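Diese Seite verwendet Cookies, um die Nutzung zu verbessern. Mit dem Weiterlesen stimmen Sie zu. [OK] [Einstellungen]

Handelsbetriebslehre, Grundkurs
Handout zu Sitzung 5: Kundenkarten und Kundenbindung
Stand 06.11.2024, ersetzt die alte Fassung (Rechenfehler in Teil 4)

Zum Einstieg: Was steckt bei Ihnen im Kartenetui? Bitte mal durchsehen und nach Bank, Ausweis, Mitgliedschaft und Kundenkarte sortieren. Nur die letzte Gruppe interessiert uns heute.

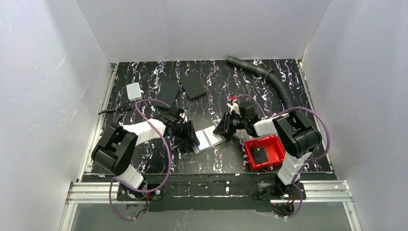
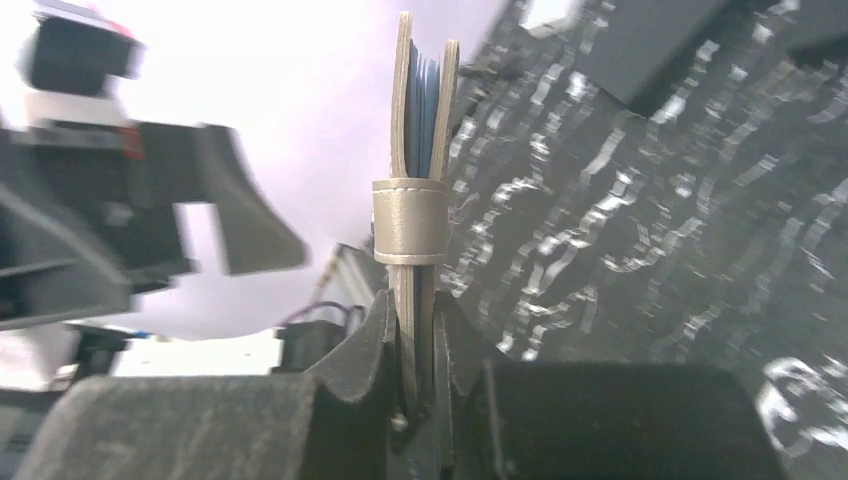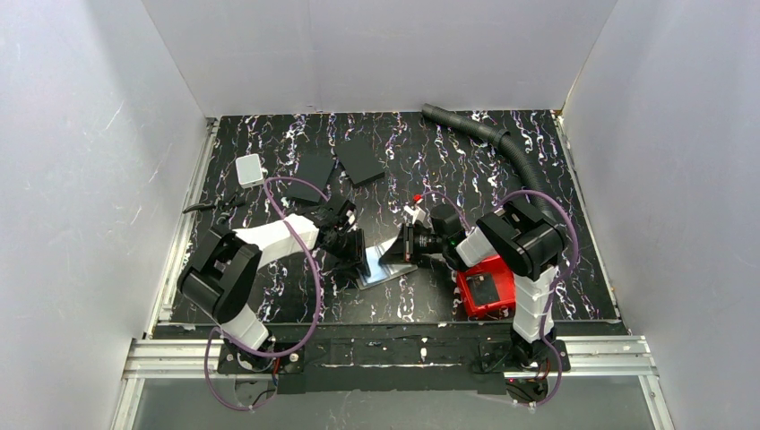
Abb. 1–3. Mittleres Bild: Kartenetui aus Leder mit blauen Karten.

1. Begriffe

Kundenbindung = alles, was Wiederkauf wahrscheinlicher macht. Achtung, zwei Richtungen:
- Verbundenheit: Kunde will wiederkommen (Zufriedenheit, Gewohnheit, Sympathie fürs Personal)
- Gebundenheit: Kunde kann schlecht weg (Vertrag, Wechselkosten, angesparte Punkte)

Die Kundenkarte liegt dazwischen. Punkte sind streng genommen ein kleiner Wechselkostenblock. Wer 80 % der Prämie zusammen hat, geht ungern zur Konkurrenz. Wer bei null steht, dem ist es egal. Deshalb Startguthaben! Kommt gern in der Klausur.

Abgrenzung Rabattmarke: anonym, keine Daten, Heft voll = Prämie. Die Stempelkarte im Café ist im Grunde dasselbe. Kundenkarte im engeren Sinn erst, wenn eine Person dahinter gespeichert ist.

2. Kartenformen

a) Stempelkarte aus Papier. Billig, geht verloren, keine Auswertung möglich. Missbrauch durch Doppelstempel, in der Praxis meist zu vernachlässigen.
b) Plastikkarte mit Strichcode oder Magnetstreifen. Herstellung günstig, aber: Platz im Portemonnaie ist knapp. Eine Karte, die zu Hause in der Schublade liegt, bindet niemanden.
c) App. Kein Platzproblem, dafür Hürde beim Einrichten. Ältere Kundschaft steigt oft schon bei der Registrierung aus, jüngere löscht nach dem ersten Willkommensrabatt.
d) Verbundkarte mehrerer Händler. Sammelt schneller, Bindung an den einzelnen Laden aber schwächer. Wem gehören die Daten? Vertraglich regeln.

Mischformen sind die Regel. Viele kleinere Betriebe fahren Karte und App parallel und haben dann zwei Datenbestände, die nicht zueinander passen.

3. Wozu macht der Händler das?

- Bon bekommt einen Absender. Vorher: Warenkorb. Jetzt: Warenkorb einer bestimmten Kundin über Monate.
- Kaufabstand messbar (sonst nur schätzbar)
- gezielte Ansprache, weniger Streuverlust
- Preisdifferenzierung: Kartenkunden zahlen faktisch weniger, Laufkundschaft den vollen Preis. Volkswirtschaftlich nichts anderes als die alte Geschichte mit den Studententickets, siehe Sitzung 3

Gegenrechnung nicht vergessen. Der häufigste Denkfehler: Kartenkunden kaufen mehr, also wirkt die Karte. Nein. Vielkäufer holen sich eher eine Karte, die hätten sowieso gekauft. Selbstselektion. Sauber wäre ein Vergleich derselben Kunden vorher/nachher, nur gibt es vorher ja keine Daten. Notbehelf: Vergleichsfiliale ohne Karte.

4. Fall: Pokico in Gullau

Pokico ist die gemeinsame Karte der Innenstadthändler in Gullau, 17 teilnehmende Läden, Träger ist der Werbering. Ausgegeben wurden im ersten Jahr 2.000 Karten. Davon registriert: 1.533. Mindestens einmal im Quartal benutzt: 556.

Quoten:
Registrierungsquote 1.533 / 2.000 = 76,7 %
Aktivquote bezogen auf Ausgabe 556 / 2.000 = 27,8 %
Aktivquote bezogen auf Registrierte 556 / 1.533 = 36,3 %

Welche Zahl steht wohl im Prospekt? Eben. Immer fragen, worauf sich die Prozente beziehen. In der alten Fassung stand bei der dritten Zeile 38,3, bitte korrigieren.

Probleme vor Ort: Punkte verfallen im Dezember, also genau dann wenn der Laden voll ist. Kassenpersonal genervt, lange Schlangen, Streit um Restpunkte. Besser rollierender Verfall ab Kaufdatum. Oder Stichtag in einen schwachen Monat legen.

Zum Vergleich die Kaffeebar Moon in Mestness: Papierkarte, zehnter Kaffee gratis, keine Registrierung, kein Datenschutzhinweis nötig. Auswertung null. Kosten aber auch fast null. Für einen Betrieb dieser Größe vermutlich die vernünftigere Lösung, darf man anders sehen (bitte begründen!).

5. Datenschutz, nur Stichworte

Einwilligung freiwillig und getrennt nach Zwecken. Rabattabwicklung und Werbung sind zwei verschiedene Dinge, ein gemeinsames Kästchen reicht nicht. Widerruf muss so einfach sein wie die Erteilung. Auskunftsrecht. Löschfristen: was passiert mit Karten, die jahrelang nicht benutzt wurden? Bei Verbundkarten außerdem klären, wer verantwortlich ist, einer oder alle gemeinsam.

Apotheke als Sonderfall, hier sagt der Einkauf etwas über die Gesundheit. Machen wir in Sitzung 8 ausfürlich.

6. Kennzahlen zum Mitnehmen

Aktivquote (Bezugsgröße angeben)
Einlösequote = eingelöste / ausgegebene Punkte
Kosten je aktiver Karte = Gesamtkosten Programm / aktive Karten
durchschnittlicher Kaufabstand in Tagen

Nicht eingelöste Punkte: in der Bilanz Verpflichtung, keine Ersparnis. Erst mit Verfall fällt der Posten weg. Wird ständig falsch gemacht.

Aufgaben bis zur nächsten Sitzung

A) Nennen Sie zwei Gründe, warum eine hohe Einlösequote für den Händler ein gutes Zeichen sein kann.
B) Entwerfen Sie für Pokico eine Verfallsregel, max. eine halbe Seite.
C) Warum ist der der Vergleich Kartenkunden/Nichtkartenkunden in Teil 3 problematisch? Mit eigenem Beispiel aus dem Lebensmittelhandel.

Folien kommen noch.

Kommentare (4)

Gast: Ist Teil 5 klausurrelevant oder erst mit Sitzung 8 zusammen?

handel_2sem: Bei Aufgabe B, zählt das Deckblatt zur halben Seite?

Gast: Danke für die Korrektur bei der Aktivquote, hatte mich schon gewundert. Hab dreimal nachgerechnet.

nordlicht: Wohne in Gullau. Die Karte hab ich, benutzt vielleicht zweimal. In der Buchhandlung wird man nicht mal danach gefragt.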